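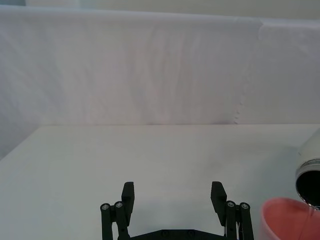 How close can I stand to a tabletop arm while it's running?

Stay outside its full reach, and keep the stop button within yours. I tape a line on the floor, arm stretched all the way out plus a good step, and I don't cross it until the program has ended and I've hit stop.

My routine before a pouring run goes like this. Check the finger screws. Clear off anything the job doesn't need. Run it at 9 percent speed with nothing in the cup, then go up to 60 if it looks smooth (I hardly ever go past that!). Jeanine Kuipers taught me to say "arm live" out loud, even when I'm alone, and I still do.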